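Drosesdale Playhouse
New Play Residency: interim report to the Helten Fund
14/12/2020

Prepared by Güven Gezer, residency coordinator

Period covered

This report covers the residency from its start in August to the present. It follows the headings in the grant agreement. The financial statement is attached separately and only the main points are repeated under Budget.

Selection of writers

The call for scripts closed with 538 submissions, well above what we planned for. We had budgeted for two outside readers and had to take on more, which pushed the shortlist back. Every script was read once in full and 45 were read a second time. We interviewed the shortlisted writers by video and offered both places on the same day. Both writers accepted.

One of them is working on a full-length play for four actors set in a county records office. The other is adapting her own short radio piece, Bilgin, for the stage. It is a two-hander and she expects it to run without an intermission.

Work so far

Each writer has had a first-draft meeting with the dramaturg and a closed reading with a hired cast. The readings were held online. The records office play ran long and the writer has since taken out a subplot and merged two of the clerks into one part. She sent in the new draft last week. The second act still needs work and she knows it.

The Bilgin reading went more smoothly, although a good deal of the piece depends on sound and we could not judge that over a video call. We have asked the sound designer to make rough cues before the next reading. The writer would also like to try the two parts with older actors, and we have agreed to that.
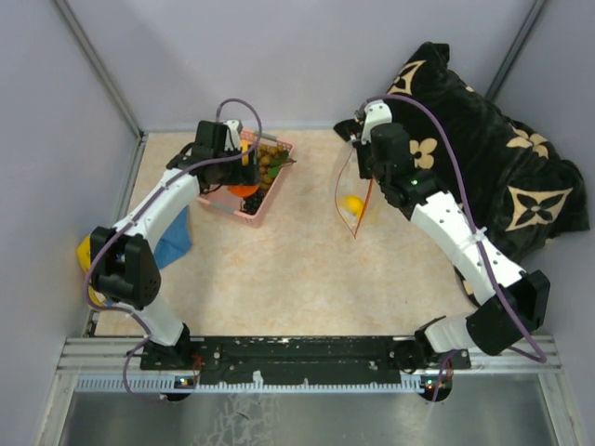

Monthly craft sessions have been open to other local writers at no charge. Attendance has varied. The session on writing for small casts drew the most people, and the one on contracts drew the fewest, but those who came to it stayed well past the end and asked for a follow-up. We plan to offer one in the spring.

Changes from the original plan

The public readings listed in the proposal for the fall did not take place. We would like to move them to late spring and hold them on the main stage with reduced seating – about 400 seats is our normal capacity and we would sell far fewer. If the building cannot open by then, we will record the readings and release them to ticket holders.

The school visits are also on hold. Two teachers have asked for script extracts and a short study guide instead, and the dramaturg is drafting these now.

Budget

Writer stipends have been paid on schedule. Reader fees are over budget for the reason given above. Travel and lodging are almost unspent, and we ask for the Fund's permission to move part of that line to reader fees and to actor fees for one additional closed reading per play. No increase in the total grant is requested.

Next steps

Second closed readings of both plays will be scheduled once the revised drafts are in. We will send the casting lists and the proposed dates for the public readings as soon as they are settled. Please let us know if the Fund wishes to have someone sit in on either reading – the writers have both said they are comfortable with that.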